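4. Setting the Table

The Riquelme table arrives flat, and most of its troubles begin when people treat it as a place to leave things. Read this section before you put anything on it. Then clear off whatever you put on it before reading this section.

4.1 Before you start

1. Check that the wooden border sits level on its base. Press each rounded corner in turn. If one dips, go back to section 3 and try it with the instructions open this time.
2. Wipe the gray board with a dry cloth. Spray cleaner leaves a film, and tubes slide on film.
3. Choose a tube and a clear cup from the bathroom set. Screw the cap on tight. Tighter than that.

4.2 Placing the tube and cup

4. Lay the tube on its side near the middle of the board, cap end pointing right.
5. Stand the cup just to the right of the cap, rim up.
6. Take the gripper by its top handle and put your other hand under the lower part. One hand will do for the first minute — after that your wrist will file a complaint.
7. Close the jaws on the body of the tube. Stop when it is held. Toothpaste is not covered by the warranty.

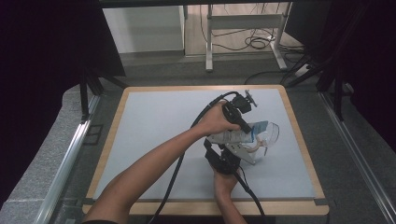 Pilar Rivadeneira writes that step 5 ought to come after step 7, as she has knocked the cup over every time she closed the jaws with it already standing there, and would the next edition please say so. The next edition may. Until then, readers with a wide swing are free to add the cup last.

NOTE: A full tube holds its shape. One that is nearly used up folds in the middle and droops at both ends. Retire it to the bathroom, where it can be argued over in the usual way.

CAUTION: Keep cables clear of the cup. A cup weighs almost nothing and will follow a cable to the floor.

4.3 Putting things away

8. Lower the tube to the board before opening the jaws.
9. Return the tube and cup to tray 300. Tray 500 is for bottles, whatever the old label says.

Replacement cups are listed under part 3028.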